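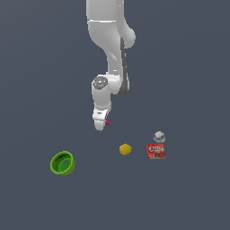

Praktikum Robotik, Handreichung zu Versuch 4
Einrichten und Prüfen der simulierten Greifzelle
Verantwortlich: Hanane Radwan, Vertretung: Maarten Mertens

1. Vorbereitung
Der Versuch wird vollständig in der Simulation durchgeführt. Vor dem Termin am Mittwoch ist die Zellenkonfiguration aus dem Kursverzeichnis zu laden und unter dem Gruppennamen zu speichern. Änderungen an der Vorlage selbst sind nicht zulässig.

2. Grundstellung und Nullabgleich
Der Arm wird in die Grundstellung gefahren, der Greifer vollständig geöffnet. Anschließend sind die Gelenkwinkel mit dem Referenzblatt zu vergleichen. Bei Abweichungen wird der Nullabgleich wiederholt – eine Korrektur von Hand im Skript ist nicht gestattet.

3. Ansicht am Greifer
Für die Feinausrichtung wird auf die greifernahe Ansicht umgeschaltet. Ein Noppenstein eignet sich als Prüfkörper, da seine Längsachse eindeutig zu erkennen ist.

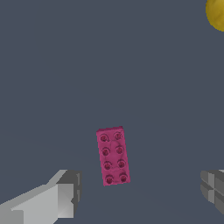
Die Drehung des Greifers wird so eingestellt, dass die Finger parallel zu den Längsseiten des Steins schließen. Erst danach wird abgesenkt. Berührt ein Finger den Stein deutlich früher als der andere, ist die seitliche Lage zu korrigieren und der Anlauf zu wiederholen.

4. Protokoll
Festzuhalten sind die Gelenkwinkel nach dem Abgleich, der eingestellte Drehwinkel und jeder abgebrochene Anlauf mit Ursache. Die Abgabe erfolgt gruppenweise bei Frau Radwan in Raum 329.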